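The Robot That Learned to Tidy, and What It Took to Count as Tidy

A success rate is a comforting thing to read. It sits in the first paragraph of the paper, it has a percent sign after it, and it gets repeated by people who never reach the appendix. I have spent most of a week in the appendix of a report from Tirness, a small robotics lab that says its two-arm system can put away household objects it has never handled before, and I came out less sure of things than when I went in.

The claim is easy to state. Take 1,000 short recordings of people guiding a pair of robot arms through simple table chores. Train a control program on them. Then set out new objects and let the arms work alone. The program, called Stullis, looks through small cameras mounted at the wrists, decides where to move next, and repeats that decision many times a second. No map of the room, no list of objects, no rules written by hand about what a cloth is or how it folds.

Tirness reports that Stullis finished its task in 116 trials, and the lab is proud of that number. It should be, up to a point. Getting a machine to pick up soft things is hard. A block stays a block when you squeeze it. A cloth changes shape at the first touch, and the camera is then looking at something it has never seen in quite that form.

But finished how? Malou Østergaard, who runs the evaluation side of the project, was patient with me on this. A trial is scored as finished, she said, if the cloth ends up inside the container and the container is still upright. It doesn't matter if the arm took three tries at the grasp. It doesn't matter if part of the cloth hangs over the rim.

"We argued over the hanging part for weeks," she told me. "If more than half is inside, we call it inside. Someone has to look at it and decide."

That someone is usually a member of the team that built the program. I don't suggest bad faith. I do think a person who has been up late fixing the grasping code will see a little more cloth inside the bin than I would. Østergaard agreed that outside scorers would be better and said the lab hadn't had the money.

Then there is the room. Lab results in this field are often dismissed because the setting is so bare: a gray mat, even light, nothing else in view. Tirness went the other way and left its workspace cluttered on purpose, with strong daylight and all the ordinary mess of a working office in the camera's field of view. The argument is that a program trained in clutter will cope with clutter.

I find that half convincing. Clutter is good training if it changes. If the same houseplant stands in the same corner for every recording, the program may simply learn where the houseplant is and steer by it, the way you might find your way around a friend's kitchen by the fridge. Move the plant and you learn something about the method. Leave it and you learn mostly about the kitchen.

So I asked whether they had moved it. They had, in a set of 30 extra trials described near the end of the report. Background items were shifted, the blinds of the test room were changed, and the container was placed where it had not been before. Performance dropped. The report calls the drop "moderate" and gives no table for it, though it gives tables for nearly everything else. Østergaard said the numbers from those trials were too few to break down by condition, and that a larger set was planned for August.

What a wrist camera gets to work with is a narrow, tilted slice of the world, with the machine's own fingers always in the way.
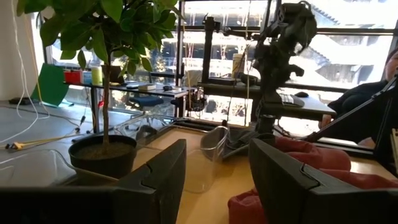

What the cameras miss

With red cloth beside a clear plastic bin, on a light wooden table, the easy half of the problem is the cloth. Red on tan is about as friendly a color contrast as a vision program could ask for. Clear plastic is another matter. It shows up mainly as reflections along its edges, and reflections move when the light does, or when the arm does.

The report has only one sentence on this. It says transparent objects "remain a source of error." I would have liked a page. If most failures came from misjudging the rim of the bin, then the method has a seeing problem, and more recordings might fix it. If they came from the cloth slipping, it has a grasping problem, and more recordings might do very little. The two get lumped together under a single heading, "failed placement," and a reader can't pull them apart.

There is also the matter of comparison. Tirness tested Stullis against 2 older programs, Bodon and Dow, and beat both. Yet Bodon was built for rigid parts, and Dow was trained on far fewer recordings. Beating them says the new system is better than a tool meant for another job and a tool that got less practice. I asked why Dow wasn't retrained on the full set. Østergaard said it had been discussed, and that the training would have tied up the lab's machines past the submission date.

None of this makes the work bad. The recordings are to be released, along with the scoring rules, and that is more than many groups offer. Anyone with a pair of arms and some patience will be able to check whether the thing holds up in a different room. I also believe Østergaard when she says the retries interest her most. Stullis was never told to try again after a missed grasp, and in many trials it did -- backing off a little, coming in from a new angle. Whether it picked that up from people fumbling in the recordings, or from something less easy to name, the report doesn't say.

I asked her what she would want to see before letting the system loose in someone's home. She thought about it for a while.

"A different table," she said. "Different light, people I've never met setting out the objects, and me not in the building."

The August trials will cover the first two of those.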